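Startup Open Day at Berkovia: My Notes

47 shares | 3 comments

Last month I visited the open day of Berkovia, a small venture fund which keeps its office above a bakery. I came by tram and was early, so Rūta Luik from the front desk let me sit in on the morning talk.

Valdis Kivi explained how the fund chooses companies. They read almost 1000 applications in a year and invest in two. He showed us the scoring sheet, and I was surprised how short it is. The founders of Laur and Hovidance then told us about their first meetings with the partners, and both said the questions about customers were the hardest.

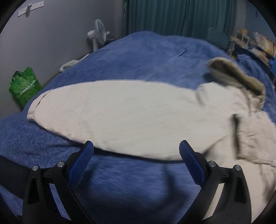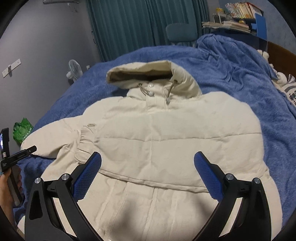 Pale fabric on a blue blanket; the second picture shows the cream jacket with its hood.

After lunch I spoke with Ginette Wong, who follows the companies after the money is paid. In her opinion the monthly call is more useful than any software. I am not fully convinced, but she has done it longer than me.

The panel on bank loans was too long and the room had little air. The next open day is in May, and registration is by email only.

12 likes | Leave a comment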